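Zavia School Supply Lists

Version 1.2, released July 2, 2026
Maintained by Bristex

Summary

Zavia is a collection of 1000 school supply lists in English, converted to plain text and then to structured rows. The lists cover kindergarten through grade 8 and come from 60 school districts. Of the 1000 lists, 857 are fully annotated at the item level. The others are included as plain text only, mostly because their layout could not be recovered with enough confidence.

The collection was built to test quantity parsing and unit handling in short, informal text. A line such as "2 pkg 24 ct crayons (NOT washable)" holds a package count, a unit count, an item and a restriction, and general-purpose parsers tend to merge the first two. Supply lists contain a lot of lines of this type and very little else.

Contents

lists_raw: one text file per list, UTF-8, with the original line breaks.
rows.csv: one row per annotated item.
classes.csv: the 218 item classes with short definitions.
districts.csv: district code, region and the school year of the lists.
CHANGES: changes between versions.

Row format

list_id: matches the file name in lists_raw.
line_no: line number in the raw file, starting at 1. Blank lines are counted.
grade: K or 1 through 8. Lists that cover several grades have one row per grade, so the same line can appear more than once.
packs: number of packages requested. Empty if the line gives no package.
units: number of single items per package, or the number of single items if there is no package.
class: code from classes.csv.
size: text as written, with inch marks normalized to "in".
brand_flag: 1 if the line names a brand, 0 otherwise. Brand names are left in the raw text but are not broken out as a field.
exclude: text of any restriction ("no wheels," "not mechanical").
shared: 1 if the list says the item goes into a common classroom supply.
optional: 1 if the line or its section heading marks the item as a wish-list item.

Empty means not stated. Zero is never used for a missing value in packs or units. Version 1.0 did use zero this way, and code written against it needs to be checked before it is pointed at the current files.

Annotation

Each list was annotated twice, by different people working from the raw text. Differences were settled by a third reader using the written rules in classes.csv. Annotators did not see the original page layout unless the text order was plainly broken, as happens with two-column lists.

Most differences fell into one of these groups:

Ranges. "3-4 glue sticks" is recorded with the lower number in units, and the full range is kept in the notes column. Earlier drafts used the midpoint, which produced fractions of glue sticks.

Pairs. "1 pair scissors" is one unit. "1 pair earbuds" is also one unit. "2 pair socks" is two units.

Implied plurals. "Pencils" with no number has an empty units field, even where another grade on the same list gives one.

Alternatives. "Markers or colored pencils" produces two rows with the same alt_group value. A row outside any such group has alt_group empty.

Nested quantities. "4 boxes of 12 sharpened pencils" is packs 4, units 12. If a line says "48 pencils, sharpened" then packs is empty and units is 48. The two are not treated as equal by the scoring script unless the --flatten option is set.

Item classes

Classes follow what a store clerk would need to know to hand over an acceptable item. Wide-ruled and college-ruled notebooks are separate classes. Red folders and blue folders are not; color goes in the size field when it is the only qualifier, a choice we would not repeat but have kept for compatibility.

Containers were the hardest part of the scheme. Lists use "pencil case," "pencil pouch," "pencil box," "zipper bag" and "supply box" loosely, and in the Cledley lists "pouch" and "box" are used for the same item on facing pages. The current rule has three classes. BOX is rigid and keeps its shape when empty. POUCH is flat and made to fit in a binder, with or without holes. CASE is everything else meant for carrying writing tools. Food storage bags have their own class and should never be coded as POUCH, even where the list suggests using one for pencils.

The material or closure named on the list is recorded only if the line excludes something, as in "no metal boxes."

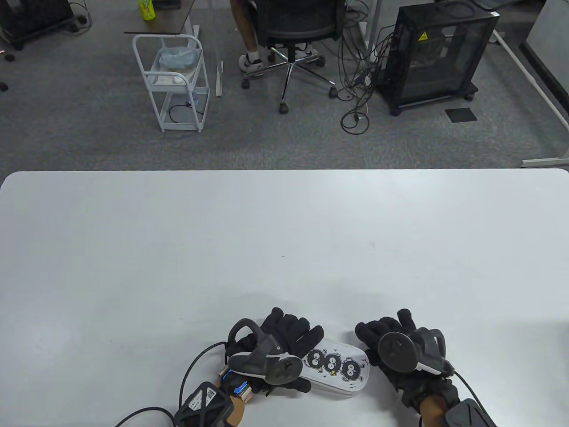

Pencil case, gray, open on a white tabletop, in the second picture: 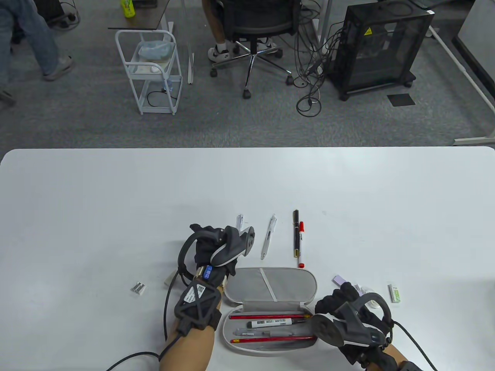
Known problems

Grades 6 through 8 are thin. Many middle schools post one list per subject, and these were dropped if fewer than five lines remained after cleaning.

Page footers were stripped automatically. In a few cases the last item of a list went with them. Reports with a list_id are welcome.

Calculators are coded by function (basic, scientific, graphing) where the list says so. Where a list gives only a model number, the class is CALC_OTHER, even if the type could be looked up.

Line numbers in version 1.1 were off by one for files that began with a byte order mark. This is fixed. The list_id values did not change.

Spanish text on two-language lists was removed before annotation. The raw files keep a marker line – [ES REMOVED] – at each place so that line counts stay stable.

Scoring

The Vi scoring script compares a predicted rows file with rows.csv and reports exact match per field, then exact match per row. It needs Python 3.10 or later and has no other requirements. Run it as:

python vi_score.py --gold rows.csv --pred yours.csv

Rows are matched on list_id, line_no, grade and class. If a line produces several rows of the same class, they are matched in file order. Extra predicted rows count against precision. Plain-text-only lists are skipped with a warning.

Privacy and terms

Teacher names, room numbers, phone numbers and email addresses were replaced with fixed tags before release. School names were replaced with district codes. The annotations may be used and changed for any purpose with credit to Bristex. The raw text is provided for research and teaching use only. Removal requests from a district are handled by list_id and take effect in the next version.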